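**Kitchen table: dark top going cloudy, white legs going yellow. Strip everything or just recoat?**

Furniture and Finishes > Repair. Viewed 2,492 times

**Leire Segura**

I have a second-hand Tridberg table. The top is solid wood under a dark brown stain and a clear coat of some kind. The legs are painted white. Two separate faults:

1. The top has a cloudy patch where a casserole dish was put down on a thin cloth. It is milky, with a soft edge, and I can't feel it with a fingernail. There are also several rings from mugs, same colour, smaller.
2. The legs have yellowed. It is worst on the two that face the wall and get no daylight. The sunny side is still close to white, so the table now looks like two tables.

I have tried washing-up liquid, then white spirit on a rag. The white spirit made the cloudy patch vanish for a minute and then it came back. It took a little dirt off the legs but no yellow.

I own a random orbital sander, a cork block and a half tin of Plarkine 424 clear satin varnish, which is water-based. I would like to avoid taking the top back to bare wood because I doubt I could match the stain. The room is also the room we eat in, so I can lose the table for a weekend but not for a fortnight.

Is the patch in the varnish or in the wood? And can I put the water-based varnish over whatever is on there now?

**Orvokki Räsänen**

Your white spirit test has answered the first part. A milky mark that disappears when wetted and returns as the solvent dries is nearly always in the clear coat. Moisture has been driven into the film by heat and left very small voids, which scatter light. Water that has reached the timber usually leaves a dark mark, particularly on oak, and wetting it does not hide it.

Before sanding anything, find out what the coat is. Pick a spot on the underside edge where the finish has been carried round.

- Methylated spirit on a cotton bud, held for a minute. If the finish goes sticky, it is shellac.
- If nothing happens, cellulose thinner on a fresh bud. If it softens and can be smeared, it is probably cellulose lacquer. If it wrinkles and lifts, probably an oil varnish or polyurethane.
- No reaction to either: a catalysed factory coating.

Open the window for the second test and keep it well away from the cooker.

If it is shellac, a cloth barely damp with meths, passed quickly over the patch, may clear the bloom. The cloth should feel cool and leave no visible liquid. Stop after two passes and wait until the next day before trying again. For anything else, leave the meths alone.

If it is varnish or polyurethane, work as follows:

1. Wash with warm water and a little sugar soap. Rinse and let it dry overnight.
2. Degrease with white spirit, changing the rag often. Furniture polish containing silicone is the main cause of a new coat pulling into craters.
3. Sand the whole top by hand with 400 grit on the cork block, with the grain. You want an even dull surface. Put the sander away. It will go through the edges before you have seen it happen, and the stain on many of these tops is very thin.
4. Check the patch. If it has gone, carry on. If a trace is left, sand a little wider each time so that you do not make a dip.
5. Remove all dust with a slightly damp microfibre cloth.
6. Apply the first coat thin.

On compatibility, a water-based varnish will go over a fully cured oil-based one if the surface is clean and properly keyed. It has little bite of its own, so the sanding does the work. Over a finish you have not identified, try a square under one corner and pull tape off it after three days. Also note that water-based varnish is colourless and can look slightly blue over dark brown. An oil-based satin is warmer in tone, but it dries more slowly, and that matters if you have only the weekend.

Legs: yellowing that is worse in the dark is normal for oil-based white gloss or eggshell. The alkyd resin discolours and daylight bleaches it back to some degree. Cleaning will not change it. Key the paint, apply one coat of adhesion primer and two of a water-based satinwood. Water-based whites yellow far less.

**Mahmoud Tazi**

mayonnaise. Leave it on the ring overnight and wipe off. Worked on my mother's sideboard

**Ubaldo Vitale**

Mayonnaise or petroleum jelly works on some marks because the oil fills the voids. It can be permanent on a shellac or wax finish. On polyurethane I have never had any result from it, and you then have grease to remove before recoating. Try it if you like, but do it before the sugar soap.

I agree with most of Orvokki's answer. Three additions from doing the same job on ours, in the same colours.

Order of work. Do the legs first, with the table upside down on blankets, then turn it over and do the top. Done the other way round, a fresh top spends two days face down and takes the print of the blanket. I know this from our first attempt.

Masking. Run the tape along the underside of the top where it meets the frame, press it down with a plastic card, and pull it while the last coat of paint is still soft. Cured satinwood tears along the tape and leaves a ragged line, and white on dark brown shows every bit of it.

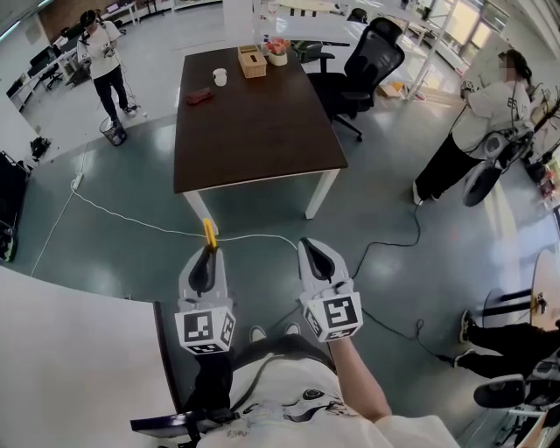
*Dark brown top, white legs.*

Curing. Touch dry is not cured. The tin will say a few hours between coats, and that part is fine. For full hardness allow a week or more before hot plates or a wet cloth, longer in a cold room. You can eat at it after the weekend if you use proper mats. Thin cloth is no protection at all, as you have seen. I use 6 mm cork.

Stick felt pads under the legs once the paint is hard. Painted feet stick to a shiny floor when they are new and the paint comes off when the table is moved.

**Leire Segura**

Thank you. Meths did nothing, thinner made it wrinkle, so I am treating it as varnish. Hand sanding with the 400 took out all the rings and most of the big patch. There is a faint trace left that I can find only with a torch held low, and I have decided to live with it.

The tape test on the underside held. First coat of the 424 went on this Sunday. It does look a bit cold over the brown. Legs are primed, and I did them first.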